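Kilterero: notes on a hallway and the things that land in it

README

Kilterero is a small collection of pictures and notes about entryways, the spot just inside the door where shoes, mail and bags come to rest. I started it in August after moving into a place where the hall does nearly all the work of a closet, and it has grown to 125 entries, more than I ever planned on! If you like looking at how other people live with their stuff (I could do it all day), you're very welcome here.

What's inside

Each entry has one picture and a short note in plain text. The notes run up to 400 words, and some are only a line long, depending on how chatty I felt. There are 5 folders, sorted by the main thing in the entry: mats, shelves, hooks, doorways and floors. A few entries could have gone in any of them, so please don't read too much into where they ended up. The mats folder is the biggest, with 40 entries, and I'm fondest of it.

How the notes are written

I write down what is on the floor first, then what is on the furniture, then anything about the light that might matter. When I can't tell what an object is, the note says "unclear" and I leave it at that. Piles count as one item, called "mixed pile," because pulling them apart on paper took me whole evenings and the notes got no better for it.

A dark mat on a pale tile floor is the combination I see most, and I have it at home too. Black hides mud wonderfully and shows every bit of lint, 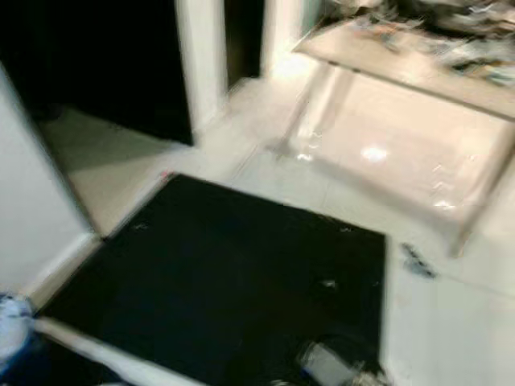 so I give mine a good shake outdoors and then go over it with a damp cloth, and the tiles get the same cloth afterward. White shelving is the other regular. It brightens a narrow hall, and the top fills up the minute you stop watching it. My own rule is to clear the top shelf before supper, and I keep it most of the time.

Using the files

Copy them, share them, print them for your fridge. If you do credit the collection, "Kilterero, Juniper Van Dusen" is plenty.

Still to do

The hooks folder needs better notes, and two doorways are filed under floors. I'll move them when I get to it.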